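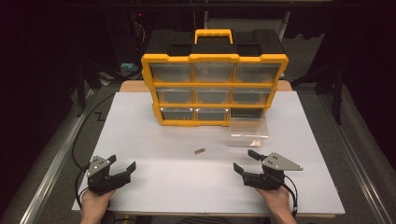
*Hand-held gripper pair at the board, with the small-parts organiser and one drawer out.*

## Gitberg hand-held gripper pair

If you've ever spent an afternoon putting little metal parts back into little clear drawers, you'll know why we made these. The Gitberg pair lets the people who already do the job show a robot how it's done, using their own hands and their own good sense — no programming, and no one from head office leaning over your shoulder.

At Plakstead, Kelly Medeiros and her stores team of 12 were (quite understandably!) a bit wary at first. They now take turns at the board, 2 hours at a stretch, and the robot does the overnight restocking they never much liked. Everyone kept their post, and the early shift starts later, which has gone down very well indeed.

**In the box**

- Left and right grippers, each with a top plate
- Cables for both
- Printed guide, 66 pages, with large type

Allow 3 weeks for delivery. For a visit or a trial loan, do ask for Fernanda Calado — she's always glad to talk it through.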